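Finally went to have the night guard fitted. My jaw has been clenching since September and my partner says it sounds like someone walking on gravel.

The surgery is the Plornamwood one, up two flights of stairs, which seems a bold choice for a place that numbs people.

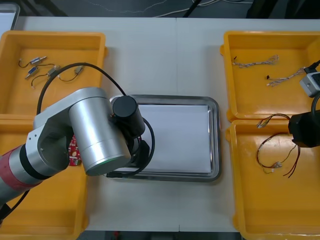 Svenja Kasten · @svenjakasten · Plornamwood

Form first. "How do you feel about your teeth?" with a box the size of a stamp. I put "fond".

Then the quote. A soft guard is cheaper but I'd chew through it by spring, says Dr Khoo. The hard one lasts for years, provided I don't leave it on a radiator. She looked at me for quite a while after saying radiator.

Moulds next. Two trays of pink goo, one up, one down. You breathe through your nose and try not to think about your nose.

Dr Khoo (Juwita, but I can't call anyone Juwita with my mouth full) asked about my holidays during the lower one. I said "Maglaya". She heard something else and was very kind about it.

Went back to collect it. It fits. It fits so well that I couldn't get it off and had to be shown how – thumbs at the back, pull down, don't use a fork. I hadn't mentioned a fork. 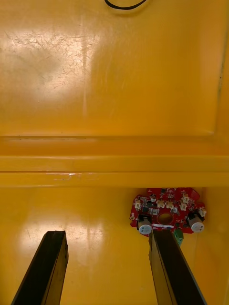

Yellow panel, red board, thin black cable up top.

First night: dribbled. Second night: dribbled, and found the guard in my slipper at 5 in the morning with no memory of putting it there.

Cleaning: cold water and a soft brush. No toothpaste, it scratches. No hot water, it warps. Mine lives in a vented case by the sink, next to the floss I also own.

To everyone asking, yes, I tried the boil-and-bite sort from the chemist first. It was like sleeping with a flip-flop in.

Week two now. Jaw's looser, headaches mostly gone, gravel reports down. I have a lisp until I take it out, so if you ring me before breakfast, pleathe be patient.

Check-up's next month. She wants me to bring the guard in so she can look at the tooth marks. I've started cleaning it properly in case it tells her about the floss.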